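How to Compare Grip Pads on Soft Clothing

Updated February 22, 2022
By Felicidad Sison

Most pad tests are done on boxes and bottles, and those results do not carry over to laundry. Fleece and knits fold, stretch and slide over themselves. If your gripper is going to handle clothes, test the pads on clothes. The steps below are the ones we use at Foscombe for the hand-held tool, and they work the same way with the jaws on an arm.

What you need

The hand-held gripper with its camera
2 sets of pads to compare (we used the Orkero set and the Halim set)
One soft garment, used for every trial
A bed or other padded surface
A luggage scale that can hold a peak reading

Step 1. Set up on a soft surface

Do not use a bare table. A hard top pushes back and helps the jaws get under the cloth. A mattress gives way, and that is the harder case. Put something with a strong pattern under the garment if you can. It makes slip much easier to see when you play the video back.

Step 2. Check the jaws

Close the jaws with nothing between them and make sure the pads meet along their length. Tighten the screws on both sides. Wipe the pads with a damp cloth and let them dry.

Step 3. Make the grasps

Fold the garment once or twice and lay it down. Bring the jaws in from both sides, low, and close slowly until the cloth bunches up between the pads. Do one round with the garment folded and one with it crumpled. Keep your wrist steady for a moment before you lift, or the video will be too blurred to score.
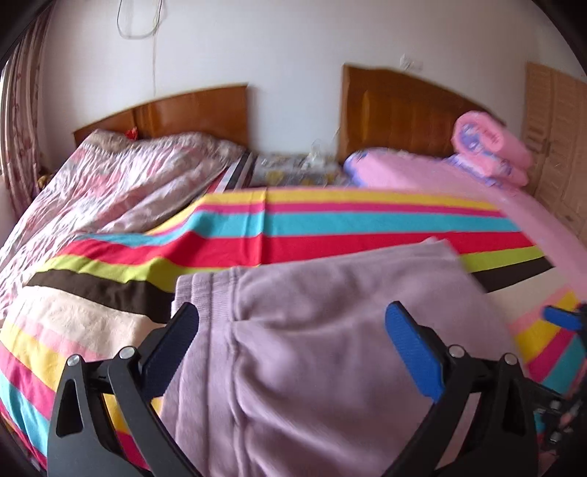
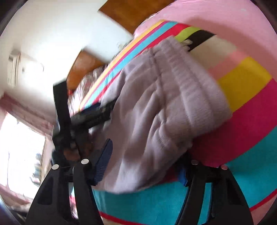
The lavender garment on the striped bedding, between the jaws in both views.

Step 4. Lift and score

Raise the garment to about knee height, hold, and put it back. Score each lift from the video afterward:

Held: the cloth did not move against the pads
Slipped: it moved but stayed in the jaws
Dropped: it fell out

Reset the garment by hand between lifts. We did 300 lifts in January, split evenly between the two sets. Tipene Katene scored them without knowing which set was on. You can do far fewer and still see a difference between bad pads and good ones.

Step 5. Pull test

Clip the scale to the hem, close the jaws on the thickest fold and pull straight back until the cloth starts to move. Write down the peak. Our best single reading was 434 grams, on a ribbed waistband with the Orkero pads. Plain fleece read lower with either set.

Step 6. Swap and repeat

Change both pads at the same time, then run Steps 2 through 5 again with the same garment. Log the pad set, fold type and score on one line per lift. If you use the Zedo log sheet, put the pull reading in the last column and leave it blank for lifts without one.

Questions about the sheet can go to Volker Kasten.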